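4.2 Finger geometry and the handling of small toothed parts

The second group of trials compared two finger designs on the same pair of arms. The first, referred to in this paper as the wedge finger, is broad at its base and narrows to a flat tip. The second, the lattice finger, carries triangular cutouts along its length and gives way slightly under load. Both were fitted to the Sarkura bench at Lie, and both were driven by the same controller, with the closing speed and the force limit held constant throughout. Each pairing of finger and part was tried 200 times, and the order of the parts was drawn afresh for every session.

Before each session the fingers were closed with nothing between them and inspected through the wrist camera. The purpose was to confirm that the tips met first and that the inner faces came together evenly. In the wedge design a narrow opening remains below the point of contact (Figure 3a). The opposite arm was kept within the same view, so that its position could be compared with the value reported by the controller.

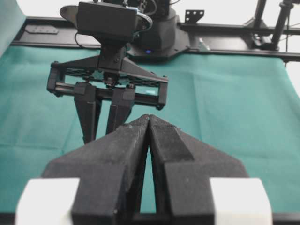 Neville Clegg, commenting on an earlier draft, objected that a check made with closed fingers says little about how they behave once a part has pushed them out of line, and asked that the check be repeated under load. We accept the point in part. A loaded check was added for the last 12 sessions, using a flat steel gauge between the tips, and the results are reported separately in Section 4.4. The earlier sessions could not be repeated, as the first set of fingers had by then been worn down and replaced.

The parts themselves were plastic gears, supplied in one size by Pistoreck. A gear is an awkward thing to hold by its rim. The teeth offer small flat surfaces with gaps between them, and a finger that lands across a gap tends to turn the part as it closes. With the wedge finger, most failed grasps were of this kind: the gear was lifted but had rotated by the time it reached the second arm. The lattice finger produced fewer rotations but was slower to settle, and the controller had to wait longer before it could treat the grasp as stable.

A further difficulty arose with tilted parts. When a gear is held with its face at an angle and its lower teeth close to the work surface, as in Figure 3b, the margin for downward movement is small. The approach height was therefore set by hand for each finger design – a step that we would prefer to remove in later work.

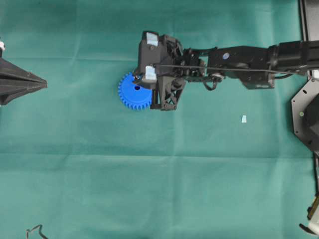 Source: Sundqvist and Løken, Emwood project.

Figure 3. (a) Wedge fingers closed, seen from the wrist camera, with the opposite gripper beyond. (b) Blue plastic gear at the gripper with the lattice finger.

Head-camera views were used to label the outcome of each trial. Two of the authors labelled every trial independently, and disagreements were settled by a third. Most disagreements concerned gears partly hidden by the finger, where the angle of the face was hard to judge. These trials were kept in the totals and are marked in the supplementary tables.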